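New Counter, Old Kitchen

January 2024

When we moved to Dridmont in July, the kitchen was the one room I did not like. The counter was yellow laminate, and it was 38 years old. I know this because the date was written in pencil under it.

For a long time I wanted marble. My family said it was too delicate for people who cook every day with lemon and tomato. I listened, I thought, and then I went to Stumeden to look at stone anyway.

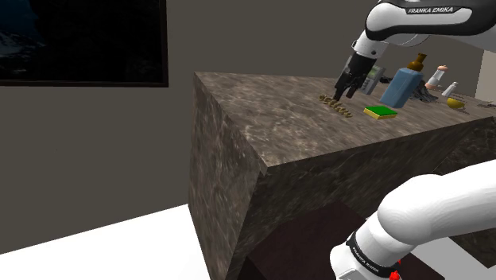 Brown-grey marble with lighter streaks.

I visited 3 shops. The first had only white, and white makes me nervous. The second was closed. In the third, Gruber, they let me take home 4 small samples, and I lived with them for two weeks. I put vinegar on them, and coffee, and one night a spoon of beet soup. The vinegar left a dull mark on every one. On the dark samples I had to bend down to find it, so I decided for dark.

The slab is not the same everywhere. One corner can be quiet and another full of pale lines, so please go and see the whole piece before you pay. I paid a deposit of 100 dollars to hold mine, and I slept badly until it was delivered.
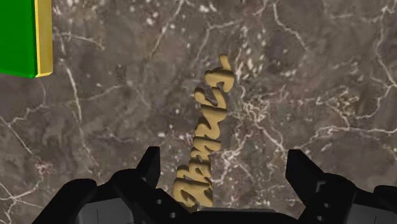 How I clean it

Warm water, a soft cloth, and a little dish soap. I do not use anything with acid. Once a year it needs a sealer, and I bought one called Clirnari, but the can is still closed. I will write again when I have tried it.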